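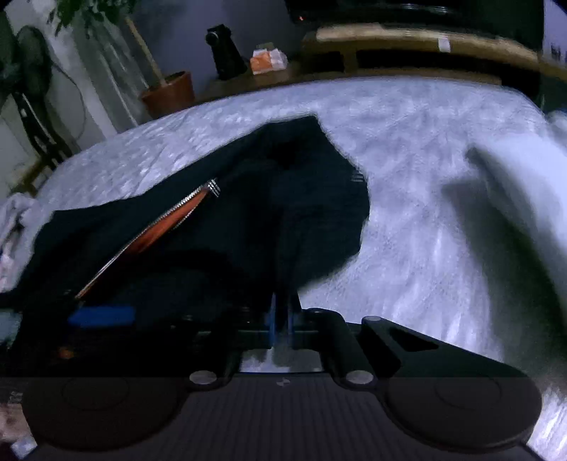

Chapter 2
Dark Clothes and Their Fastenings

Black is the colour people buy when they don't want to think about washing, and so it gets washed badly. It fades at the seams, it gathers fluff from every blanket in the house, and it hides its own creases until you are standing under the lights at somebody's wedding.

This chapter deals with dark garments that have a zip, a coloured lining, or both. The lining matters more than beginners expect. A rust or orange one may give up its dye long before the outside does, usually onto something white.

We start with the zip. Wilmer Usuga, who ran the pressing room at Sotelo for 26 years, had his trainees close every zip before folding and then open a few again to see whether they had been listening. Open teeth catch on plush, on knitwear and on the person doing the folding.

By the end of the chapter you should be able to find the main folds of a black garment by touch, lay it flat with the lining tucked in, and lift off pale fibres with a damp cloth. Allow 20 minutes for the first exercise. You will need one dark garment, preferably your own.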